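Walk-round before the Garnum open day, December. Naledi Masilela ticking boxes, me (Dzintra) moaning.

- [x] Handover, arm to arm. Both grippers on the phone, lovely!

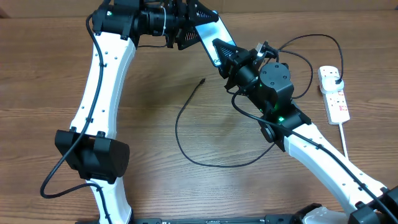 - [ ] Power strip. I'd like the black leads tidied before visitors come in.
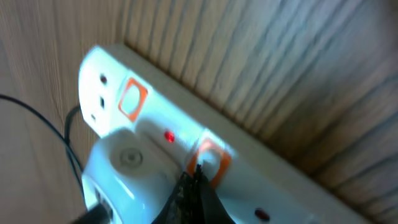 *Gripper tip over the strip, red lights on*

- [x] Phone held in one gripper, the other open. Charging lead still loops right across the table, grr.

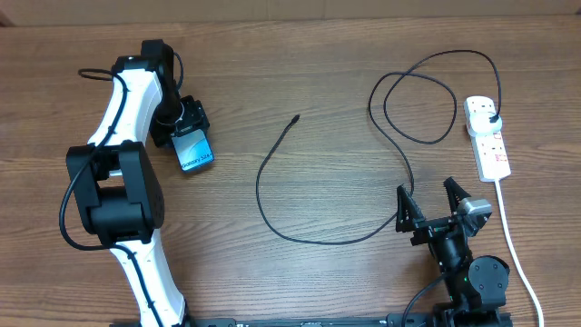
- [ ] Barrier tape: 2 rolls, ask Mokgethi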